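Soft toy sorters and menders wanted, Kekstead – Plumholm

Short-term paid work, December, possible extension into the new year
Posted by Domingo Insaurralde, workroom

We need 6 people. Four on sorting and grooming, two on mending. Start as early in December as you can manage. If you've already written to us about the autumn work and didn't hear back, sorry, please write again, the old inbox got full and we lost some.

What we do

Plumholm takes in second-hand soft toys, goes over them, brushes them, mends what can be mended and sells them on through the shop and by post. Bears mostly. Also rabbits, dogs, a lot of elephants for some reason, the odd lobster. We've been going a good while in Kekstead and most people locally know the shop on the corner with the green door. The workroom is not at the shop. It's in the Núñez building, up the side road past the tyre place, ground floor, buzzer marked Plumholm workroom (the label is faded, it's the top one).

December is when it all comes in and all goes out at once. So that's why the ad, and why it's written in a hurry.

The work – sorting and grooming

You take a toy from the incoming crate, put it on the table and go over it with your hands. Head, ears, eyes, paws, seams, tail if there is one. You're feeling for lumps, gaps in the stuffing, anything hard that shouldn't be there. Squeeze each limb. Give the eyes a proper tug, they have to stay put. Read the label if it's still got one and write what it says on the card, or write "none".

Then decide. Ready, mend, wash or parts. Four crates, the card goes in with the toy. If you're not sure, put it in mend and let the menders argue about it.

Ready toys get groomed. Brush, comb for the long pile, fingers for curly. Curly fur is the one people get wrong – a stiff brush pulls the curl out and you can't put it back. You lift it with your fingertips and work from the feet up towards the head. It's slow. We know it's slow. Please don't try to speed up the curly ones, we'd sooner have fewer done.

A full crate load is 100 toys and a pair of people will normally get through one in a day, with breaks. Nobody will be stood behind you with a clock. We do look at the cards at the end of the day though, and if they're all blank we'll ask.

The work – mending

For this one you need to be able to sew already. By hand. Ladder stitch, closing a seam so it doesn't show, reattaching ears level with each other, which is harder than it sounds. Replacing a nose in thread. Restuffing a limb without it going like a sausage. If you can do joints even better but not essential, we've got one person who does joints and she likes doing them.

Machine sewing is no use to us here I'm afraid. We get a lot of applications from very good dressmakers and it isn't the same job. Have a go at an old toy at home first, see if you enjoy it. If it drives you up the wall then the sorting side might suit you better.

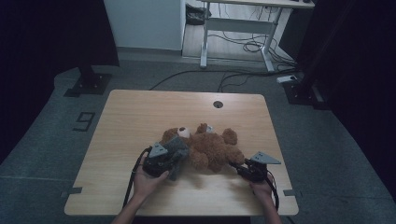
The other thing to say about mending is that people get attached. Some of the bears have been loved very hard and they come in with names on their cards, notes from the family, all sorts. We keep the notes. We don't make old toys look new. A worn paw stays worn if it's sound. A flat patch on the back of the head where someone slept on it for years, leave it. You're there to make it safe and hold together, and a bit of fluffing up.

Fendora bears

Separate heading becuase people always ask. Yes we get Fendora bears, and yes some people pay more for them. They go to Domingo before anyone brushes them. Do not wash, do not brush, do not cut the label even if it's hanging by a thread. Put it in a paper bag and put the bag on the shelf by the door. If you think something might be a Fendora and it isn't, no harm done. If it was one and it went through the wash, that's a sad afternoon for everybody.

Hours

Mornings 9 till 1, or afternoons, or both. You can mix. We'd like each person to do at least 2 sessions a week, more if you want them. Term-time-only parents welcome, we can usually work round school runs, just say so at the start and not on the morning.

There's no evening work. There may be a bit extra right before Christmas if the post orders go mad, and it's offered round, no one is made to do it.

Pay

Hourly, paid into your bank at the end of the month. Same rate for sorting and mending during training, menders go up after that. We'll put the exact figure in the reply to you as it's being looked at this month and I don't want to print the old one. It will be in writing before you agree to anything. Holiday pay included. Bus fare within Kekstead refunded if you keep the tickets.

You also get first pick from the parts crate if you make things. Buttons, odd eyes, scraps of mohair. People's sheds must be full of it by now.

Who we're after

Someone with patient hands. Someone who washes them. Doesn't matter if you've never done anything like it for the sorting side, we've had a retired bus driver, a couple of students, a man who used to gut fish. All good at it.

You should be

– over 18
– ok with sitting or standing at a table for a fair stretch (we do swap about)
– ok with fluff. There is a lot of fluff. If you've got asthma have a think and talk to us, masks are there but they don't stop all of it
– able to write neatly enough that the next person can read the card
– honest about what you broke

Nice to have but don't worry: knowing makers' labels, a bit of fabric knowledge, having your own thimble. We have thimbles. They're all too big.

Not suitable for anyone allergic to wool. Also can't have dogs in the workroom, I'm sorry, we tried it and the toys didn't survive. Well one didn't.

Things to bring

Reading glasses if you use them. Indoor shoes. An apron if you've got one with a pocket, otherwise we'll lend you one. Lunch if you're doing both halves of the day – there's a kettle and a small fridge, and the bakery by the bus stop does a decent cheese roll but they're gone by noon.

Long hair tied back. No rings with stones, they catch in the pile and pull loops out. Plain bands are fine. No hand cream before a session please, it goes into the fur.

Training

First session is all training and it's paid. You'll sit with someone who's done it before and work through a crate together, then you do a few on your own and they look them over. It's relaxed. Menders get 2 training sessions and a box of practice limbs (arms and legs, from toys past saving. It does look a bit grim when you lift the lid.)

After that you get your own place at a table and you'll mostly be next to the same person, so it helps if you don't mind a chat. Or if you want quiet say so, there's a quieter end. Radio stays low. Arguments about the radio are the main thing we argue about.

How to apply

No CV. Really, please don't send one, nobody has time to read them this month. Write us a few lines with

your name and a phone number
sorting or mending or don't mind
which mornings or afternoons you can do
when you could start
for menders, a photo of something you've sewn by hand, close up so we can see the stitches

Hand it in at the shop in an envelope marked WORKROOM, or use the contact form on this site and pick "jobs" in the drop-down. Don't ring the shop, they're run off their feet and they'll only tell you to write. If you find writing difficult then do come in and tell them in person and they'll take it down for you, that's no bother.

We reply to everyone. Might be short. If you've not had anything after a week then it's gone astray, so nudge us.

People who look right get asked in for a quick try-out, half an hour or so at the table with a few toys from the crate. There aren't any trick questions. We want to see how you pick things up and put them down, mainly. You'd be surprised how much you can tell from someone turning a bear over to look at the back seam.

Getting here

Bus to Kekstead market place then a short walk, left at the tyre place. Bikes can come in the hallway. Parking is poor, don't rely on it. The door's level and the loo is on the same floor. If you need a particular chair or table height let us know beforehand and we'll have it set up ready for you.

A few things people asked last time

Can I do it from home? No for sorting. Mending, maybe later on, once we've seen a good few of yours. Not in December.

Can my daughter do it with me, she's fifteen? Sorry, no. Insurance.

Do you take donations while I'm there? Yes bring them in, washed if they're washable, in a bag not a bin liner please. Tell us if there's a battery inside. The singing ones need to go in the other pile as they go off in the crate at all hours.

Can I buy one I've worked on? Yes, staff price, but it has to go through the shop like the rest so it gets a ticket. Tell the person on the till and they'll put it by.

What happens in January? Depends how much is left. Last winter we kept most people on till the spring, can't promise the same again. We'll tell you before Christmas either way so you can plan.

Menders' places usually go last so if you sew, don't assume you've missed it. Sorting places go quick. Ad will come down when they're filled.

Domingo Insaurralde
Plumholm workroom, Núñez building, Kekstead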